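One hammer in the drawer
By Raili Honkanen
October 2022

Most households own one hammer and give it very little thought. It comes with the first flat or from a parent's garage, and it stays in a drawer until a picture needs hanging. Orvokki Lahtinen has spent much of her working life at Partanen, a hardware shop near the harbour, and she says the hammer is the tool customers are least likely to ask about. They take one off the hook and go to the till.

She would like them to pick up two or three first. A claw hammer with a steel head is the sensible choice for a home. The flat face drives the nail and the curved claw draws it out again, and for shelves, skirting and the odd loose floorboard that is all anyone needs.
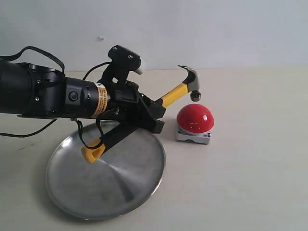
Weight matters more than price. A heavy head does more of the work on each blow, but it tires the wrist and is harder to aim. Lahtinen tells beginners to hold the hammer out at arm's length while she rings up the person behind them. If it is dipping by the time she has finished, they should try a lighter one.

Then there is the handle. Wood is kind to the hand and can be replaced, though the head needs checking each autumn once the heating goes on and the air dries out. Steel lasts but rings up the arm. The handles with a rubber grip sit between the two, and they are what Partanen sells most of. The Vakura, the shop's usual recommendation, has been on the same hook for years. The Restus is slimmer and suits smaller hands.

Colour is a matter of taste, but Lahtinen has a view on it. In September she cleared out the lost property box behind the counter, and nearly everything in it was black or dark green. Bright tools get picked up at the end of the job. Dark ones are left on joists and under hedges.
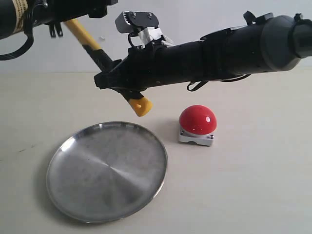 Holding the thing properly takes a few minutes to learn. Beginners grip high, close to the head, and tap. This is fine for starting a nail and poor for driving it. Once the nail stands by itself, the hand should move down towards the end of the handle and the swing should come from the elbow. Eyes stay on the nail. Anyone working near glass or tiles should clear those away before starting.

At Windudmont, the adult education centre where Lahtinen teaches an evening course, pupils spend the whole first session on nails and scrap pine. They put nails in, take them out and put them in again. For the pulling she has them slip a thin offcut under the claw, so that the wood beneath is not bruised.

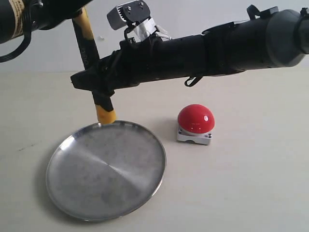 Small nails have a habit of getting away, and Lahtinen is strict about where they go. She keeps hers in a jam jar lid, which is too small and tips over. A shallow round dish in stainless steel, with a raised rim, is a better answer, and most kitchens have something close to it already. Stand it on the side of your free hand. Pulled nails go in there too, bent or straight, and the whole lot can be sorted at the end.

Care is simple. Wipe the face with a dry cloth, and if it has become shiny and starts to skid off nail heads, rub it with a bit of medium sandpaper. Rubber grips can be washed with warm water and washing-up liquid. Keep solvents away from them.

Lahtinen's own hammer is a Vakura with a chipped claw. She has been meaning to replace it for almost 2 years, and there is a new one on the hook at work.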